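Cap stands, notebook 7

May 14, 2020

In at the usual time. Weidong had already cleared the white table and wiped it down, so I went straight on with the stands. Carried over from last time: whether the short post is too short, which finish to settle on for the bases, and how a cap ought to sit on the form so that it stays where it is put.

Stand as it is now: round wooden base, short post, black head form on top. Umut turned the bases from the last of the dark stock. He left the edge square on the first lot and eased it slightly on the second, and I prefer the second. The square edge picks up dents if you so much as put two of them in the same box. He has been asked to ease the rest when he has the lathe set up again.

Post length. I had been working to 47 mm between the top of the base and the underside of the form. Measured all of them this morning and they are near enough, apart from one which is 10 mm over and rocks. Put a pencil cross under that one and set it on the windowsill. It can be cut down, but the tenon has to come out first and Umut glues them well.

With a short post the cap stays low and the whole thing is steady. The drawback is that there is little room for fingers under the form when you want to lift the stand with a cap on it. Niilo picks it up by the form, I pick it up by the base. Both work. Picking it up by the cap doesn't, and should go in the instructions.

Tried the red LA cap first. It has a firm front panel and keeps its shape whatever you do to it, so it is a good one to begin with. Put it on with the crown tipped up and the brim to the wall. The bottom of the form shows below the edge of the cap when it sits like this. I don't mind that, it is black and reads as shadow. Yiğit would like it hidden. To hide it the cap has to be pulled down further, and then the sweatband stretches if it is left on for a week.

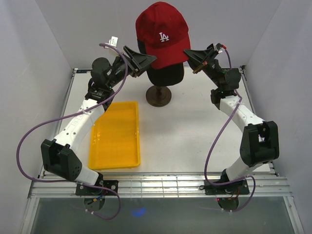 Finish on the bases

Three to choose from: oil, wax, and the water-based varnish that was left over from the Flaltberg shelves. Did one offcut of each and left them overnight on Tuesday.

Oil - best colour, darkens the wood a bit more than I expected. Still smelled this morning. A cap sitting that close to it will take the smell up. Would need a good long time on the rack before anything goes on top.

Wax - pleasant to handle, marks if you put a cup on it. Nobody should be putting a cup on it but they will.

Varnish - dry in the time it says on the tin, no smell now, slightly plasticky look. Knocked back with fine wool it looks a good deal better. Hüsnü couldn't tell it from the waxed one at arm's length.

Going with varnish, two thin coats, wool after the second. Underside gets one coat only and then the felt. The felt disc wants to be a little smaller than the base all round or the edge catches when you slide it. I cut the first few to the full diameter and had to trim every one of them.

How the caps sit

Went through what was in the crate. General notes, in no order:

Stiff-fronted caps will sit at any angle and stay. Soft ones slump at the back where the strap is, and a twist of tissue in the gap sorts it out. Plain white tissue only - the coloured stuff rubs off on a pale sweatband, we found that out in November and the stain is still there.

Close the strap before the cap goes on the form. If it is left open the back spreads and the cap turns round by itself when the table gets knocked.

Don't press down on the crown button to seat it. Hold the cap by the sides and work it down. Pressing on the button dimples the top panels and you then spend half an hour with the steam.

Brims: leave the curve alone. Weidong had been straightening them to stack better and then bending them back. The board inside doesn't like that. If two brims won't nest, use two stands.

Pale caps come after dark ones, with clean hands. I handled the beige one straight after the waxed offcut and had to go and wash. It seems to have got away with it, checked along the inside of the brim under the lamp and found nothing. The stitching at the rim is dark on that one, so a mark there would be easy to miss. Worth looking twice.

The black one with the R is fine on its stand. Embroidery gathers fluff. Tape round two fingers, sticky side out, and dab. A brush drags the threads, particularly with that sort of old lettering where there are a lot of thin strokes close together.
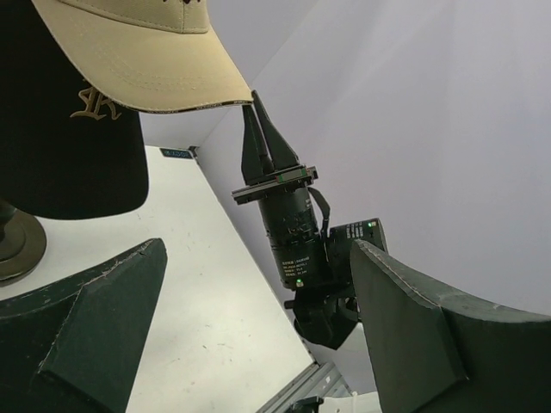 Beige cap and the black one with the gold R, on the white table.

Storage, Niilo's question. He wants to know if the stands can go in the crate with the caps still on. Tried it with the tall crate. They go in but the brims touch the side, and the lid comes down on the crowns. Forms and bases in one crate, caps nested in the other with tissue between. If the form could be made to lift off the post we would save a good deal of room. Hüsnü thinks a dowel with a light taper would hold well enough without glue. Asked him to make one so we can see. My worry is that it swivels.

Left to do:

Cut down the long post (windowsill, pencil cross).
Second coat on the bases on the rack, then wool.
More felt. The dark grey, same weight as before.
Taper dowel from Hüsnü.
Ask Yiğit how much of the form he really needs covered, and get it as a measurement.
Set aside 30 sheets of white tissue, cut in half, in the drawer under the lamp.

Glue pot is soaking in the sink, please leave it.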